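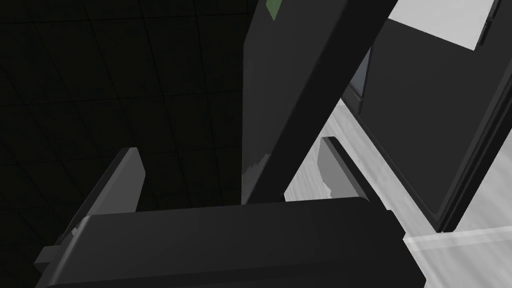
Maribeth Padilla would like everyone to stop saying "stunning." She has run the group bookings at Nevcombe for long enough to have read the word in every brochure the lodge ever printed, and she told me before I had my coat off that it has never once helped a family find their room key.

I had come to ask about the reunion package, which the lodge has been pushing hard since March. The pitch is simple. You bring the whole family, you take over one wing, and the lodge handles the beds, the breakfasts and a dinner on Saturday. The price on the flyer starts at $107 per person per night. I asked her who pays that.

"People who come midweek, four to a unit, and don't mind the side that faces the parking lot," she said. "It's a real price. I've sold it. I haven't sold it a lot."

Padilla doesn't seem to mind saying this sort of thing out loud. We sat in the breakfast room after the last guests had cleared out, and she kept getting up to answer the desk phone. Two of the calls were about the same group, a family who wanted to move their dates and keep their rate. She let them. I asked whether she always does.

"Depends who else wants the weekend. If I've got a wedding waiting, no. They sign a sheet that says no. But they don't read the sheet."

The sheet is worth reading. A group that books a wing at Nevcombe puts down a deposit of $200 per unit, and half of it, $100, stays with the lodge if a unit is dropped inside the final month. Fair enough, you might think, except that big families always lose somebody in the final month. A cousin gets called in to work, a baby gets an ear infection. I put it to her that the lodge must do rather well out of ear infections.

She laughed, but she didn't say no. "I'd rather have the people. An empty unit doesn't eat dinner. But I've turned somebody else away for that unit by then, and the owners look at it every month."

The dinner was my other question. Vojtěch Gajdoš runs the kitchen and came out to talk while something was in the oven, wiping his hands and looking at the clock. The flyer calls the Saturday meal a "family-style feast." I wanted to know what that means when you take the adjectives off.

"Chicken, potatoes, two salads, a cake," Gajdoš said. "On big platters. That's family style. You pass it."

Can it be changed?

"With notice. Not the day before. People call me Friday and say nine of them don't eat meat. Nine! This you know before Friday."

He used to cook at a hotel called the Begay, where he says the group menus ran to several pages and most people ordered the chicken anyway. He thinks choice is mostly for the person who fills in the form. I'm less sure. I grew up at the far end of long tables, and by the time the platter got there it was mostly parsley. He shrugged at that and said he sends out more if the bowls come back empty. I have no way of knowing whether he does.

Then there is the lake. Nevcombe's listing says it is "moments from the water," and I walked it from the front steps before the interview. It took me 9 minutes, downhill, with the last stretch along a road that has no sidewalk. I wouldn't send a grandmother. Padilla said there's a shuttle in summer, run by an outfit called Linura, and that guests pay for it separately. The flyer doesn't mention the shuttle or the charge.

"It should," she said. "I've asked."

The booking side has its own troubles. The lodge moved its reservations to a system called Brarkov, and for a while it would put one family in two different wings if the names were spelled differently on the forms. Padilla now checks every group by hand, on paper, with a ruler. She showed me one of the lists. It had been crossed out and rewritten so often that I couldn't follow it, though she clearly could.

So would she bring her own family? She thought about it longer than I expected — the phone rang and she ignored it this time.

"Upstairs, yes. Lake side. In the fall, when it's quiet and I can get the corner unit with the good shower. Ground floor, by the ice machine, with my sisters? No. I'd hear about it until I die."

The ground-floor units by the ice machine cost the same as the corner one upstairs. You can ask for the other side when you book, and she says to do it by phone.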